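A basket for everything

Britt-Marie Bakke does not own a pantry. She has a cupboard beside the fridge, a shelf over the stove and a table, and for most of her adult life the things that belonged in the first two ended up on the third.

"I'd come in with the groceries, put them down, and that was where they lived," she says. "Lemons next to the mail. Onions next to the lemons. You'd go looking for a battery and find a potato."

Bakke now teaches people how to avoid this. Her evening course, Puvside, meets over five weeks and deals with the part of the house most organizing books skip past: the flat surface where things land. Her co-teacher is Jinlong Qian, a former grocery produce manager who spent ten years deciding which fruit sat beside which. The two met when he signed up as a student and began correcting her on bananas.

The method is cheap. It needs a few open baskets, some plain paper and a pen. Everything on the table is taken out of whatever it was in and set down in the open. Each basket gets a sheet of paper with one word on it, and the paper goes on the table at the front of the basket. Then the things go in, one at a time, until the table is clear.

Bakke is firm about the paper. Students turn up with label makers, chalkboard tags and little wooden clips, and she asks them to leave all of it in the bag for the first month. A printed label feels permanent, she says, and people will keep a category that doesn't work for them because they've already stuck it down. A word in pen on a loose sheet can be thrown in the recycling the next morning.

"Fruits" is nearly always the first word written. It is easy to agree on, and there is usually some fruit lying around to practise with.
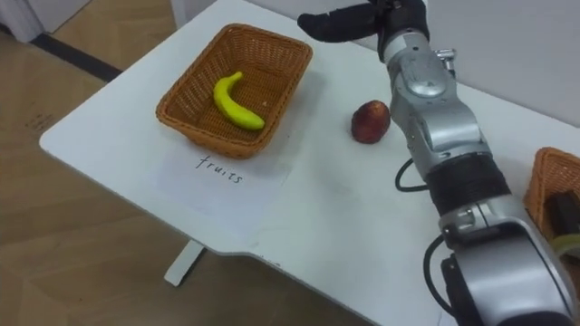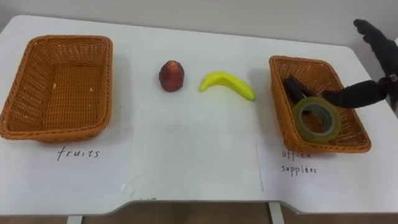 The second word is where the arguments start. One couple in a spring group spent most of an evening on whether tomatoes should go with the fruit or with the onions. Qian's answer is that it depends on what you cook. If you eat tomatoes in salads and sandwiches, put them where you'll see them. If they mostly go in a pot, they can sit with whatever else goes in the pot. He has no interest in the botany.

He does have views on the fruit basket itself. Shallow is better than deep, because the piece at the bottom of a deep basket is the one that goes soft. An open weave lets air through. Bananas should come out of the plastic bag as soon as they're home, and if you've bought more than you'll eat in a few days, keep some of them well away from the apples. Apples give off ethylene, which ripens bananas faster. Citrus can go anywhere.

"In the store we had a separate stand for bananas," he says. "At home you have one table. So you buy fewer bananas."

Bakke buys most of her baskets second-hand. A few came from Domański, a housewares shop near the hall where the course is held, and she likes its rectangular ones because two will stand side by side without wasting the space between them. Round baskets look good and take up too much room. She has nothing against plastic weave, which can be rinsed in the sink and doesn't shed bits the way old cane does. The Rotia range of stacking tubs, popular with her students, she finds too tall for a table, though she uses two of them under the stairs for boots.

Size matters more than material. Her rule is that a basket on a table should hold what you use in a week and no more. When it's full, something gets eaten, put away or given away before anything else goes in. She admits to breaking this every August, when her neighbour's plums are ready.

Last year she asked everyone in one group to write down each item they took off their kitchen table on the first night. The combined list came to 819 things. It included a bicycle pump, a set of curtain rings and a birthday cake candle in the shape of a 5. Food made up less than half of it. Most of the rest already had a place somewhere else in the house, and had simply stopped at the table on its way there.

That list changed the course. The first week used to be about buying baskets and is now spent entirely on sorting, with nothing purchased. Students work with whatever they have at home: a roasting pan, a shoebox, a colander. By the third week they know what size they need — often smaller than they'd guessed — and only then does Bakke hand out the address of the shop.

There are 400 people on the mailing list these days, and the course has a second location in the old Pement building, where the heating is unreliable and the tables are good. Qian runs that group. He begins each session with the table covered and doesn't put the kettle on until it's clear, a habit he says he picked up from closing shifts at the store.

Bakke's own kitchen has three baskets at the moment. One is for fruit, one is for onions and garlic, and the third has had four different labels since June. It currently reads "school," although her youngest left school two years ago. It holds tape, scissors and the good pencils, and she hasn't come up with a better word yet.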